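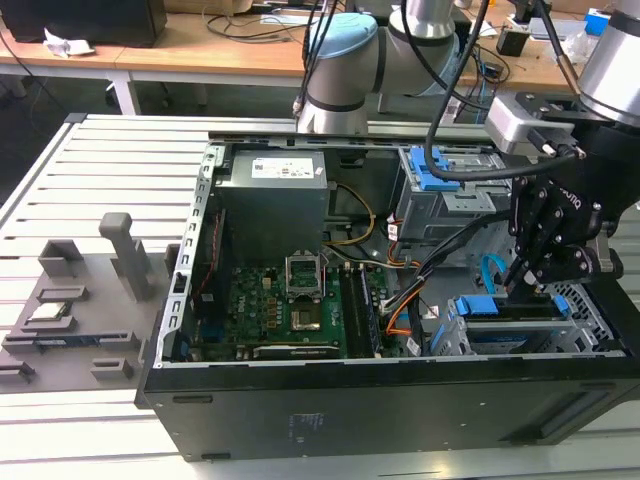

Two-arm cell at the opened desktop tower, with the gripper above the lower drive bay. Parts tray to the left.

Molside Community Help > Equipment and Services > Robotics

Has any organisation used the Trarnano dismantling service for desktop computers?

Asked by Sandamali Jayasinghe

I am writing on behalf of the equipment reuse section of a further education college. We retire desktop towers in batches, and the next batch, due in April, will consist of 400 units, nearly all of them Dell machines of the same generation. At present two technicians remove the processors, memory and drives by hand before the cases go for metal recovery.

We have received a proposal from Trarnano for its two-arm cell, which would be placed on our premises for the length of the batch and charged by the month. The photograph at the head of this question is taken from that proposal. The supplier states that the cell can release the processor retention frame, lift out the processor, withdraw the memory and remove the drives from their bays, placing the smaller parts in a fixed tray.

Before the proposal goes to our finance office I should be grateful for answers on the following points from anyone who has hired the cell or seen it in use.

Does the cell cope with loose cabling inside the case? Ours have been opened and repaired many times and the cables are seldom where the manufacturer put them.

How much staff attendance is needed in practice? The proposal says "light supervision", which our safety officer does not consider a sufficient description.

Is the monthly charge of 1190 pounds the whole charge, or should we expect further items?

Comments on this question

Tanvir Majumder: Could you say whether the side panels would be removed beforehand? The supplier quotes differently for open and closed cases.

Sandamali Jayasinghe: They would be removed by our own staff, and the towers laid on their sides ready for loading.

3 answers

Answer from Godelieve Verbruggen (accepted)

Our repair and reuse centre at Nellside hired the same cell last year for one batch of office desktops. I was responsible for the arrangement and can reply to each point.

On cabling, the results were mixed. Drives held by plastic latches or handles were removed without difficulty provided that the data and power leads had already been unplugged. Where a lead was still attached, the cell would stop and call for attention in most cases, and on a few occasions it pulled the lead with the drive. We therefore adopted a rule that a technician unplugs all drive leads when the side panel comes off. This takes under a minute for each machine and I would advise you to allow for it in your plan.

Processors were the strongest part of the service. The cell placed them in the tray squarely, and we recorded no bent contacts that could be traced to it. Memory was satisfactory, although modules with tall heat spreaders had to be taken out by hand.

On attendance, we found that one trained person had to remain in the room throughout. That person can do other work, such as testing the recovered parts, but cannot leave. Our own complete cycle, including loading and unloading, came to about 15 minutes for each tower. A practised technician is quicker than that. The benefit to us was that one member of staff could keep two kinds of work going together, and you should judge the charge on that basis.

On cost, the monthly figure did not include delivery, installation or replacement finger pads. Please ask for these in writing. We also paid for an extra set of tray holders, as the standard set did not fit our older processors.

I would hire it again for a large batch of identical machines. I would not do so for a mixed one — each new case layout required a visit from the supplier's engineer, and we lost the better part of a day on each occasion.

Answer from Obaidul Patwary

We looked at Trarnano and at Cassim and chose Cassim in the end as their depot is nearer to us. The Cassim machine has one arm only and does drives and nothing else. It is cheaper. If you want processors out as well it will not help you.

I have not used the two-arm cell myself so cannot comment on the cables. Do check the floor and the power supply to the room before you sign. Ours needed a separate circuit and the estates department took 4 weeks to approve it.

Answer from Sewwandi Saha

Are the drives to be wiped or destroyed? None of the above deals with this and it matters more than the hire charge. The cell takes the drive out and that is the end of its duty. You will still require a record of each serial number against each machine, and the supplier's standard agreement leaves this with the customer.

Comments on this answer

Sandamali Jayasinghe: Thank you. The drives are to be wiped on site. I had assumed that serial numbers were read by the cell and will raise the matter with the supplier.

Godelieve Verbruggen: They were not read in our case. We used a hand scanner at the tray.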